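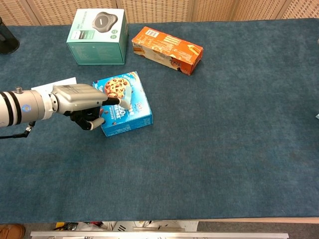
Gleice Cavalcanti wrote back within the hour that the house captains should be listed before the prefects, as they always were on the old printed programs, and that two of the names from Drenthorpe had lost their accents somewhere along the way. She was right on both counts, and both are fixed in this version — thank you, Gleice!

# Drenthorpe Student Council Records

This folder holds the election and installation records for the student council at Drenthorpe School, typed up from the yearbooks, the assembly programs and a very fat binder from the front office. I started it so that former students could look themselves up, and it has grown a good deal since then (my family would say too much).

## What's in it

- `officers.csv` has 230 rows, one per student per office held
- `assemblies.csv` has 58 rows, one per installation assembly, with the guest speaker where we know it
- `notes.md` is where I put the odds and ends, including the long story of the missing banner

## Columns in officers.csv

| Column | Meaning |
|---|---|
| `name` | As printed in the program |
| `office` | President, house captain, prefect and so on |
| `house` | Tuter, Oltatar or Bragança |
| `source` | `yearbook`, `program` or `binder` |

Bragança house was spelled without its cedilla for years. I've used the proper spelling everywhere, so please search with it.

## Known gaps

The programs for the April assemblies are mostly lost, and 40 rows in `officers.csv` have no house filled in. Where the yearbook and the program disagree I went with the program — Jailson Conceição argued for the yearbook, and his reasons are in `notes.md` if you'd like to take his side.

## Corrections

Send them to me or to Aqeel Sandhu, with a scan if you have one. Please don't add home addresses or grades.

Last updated Mon 9 December by Valdir Batista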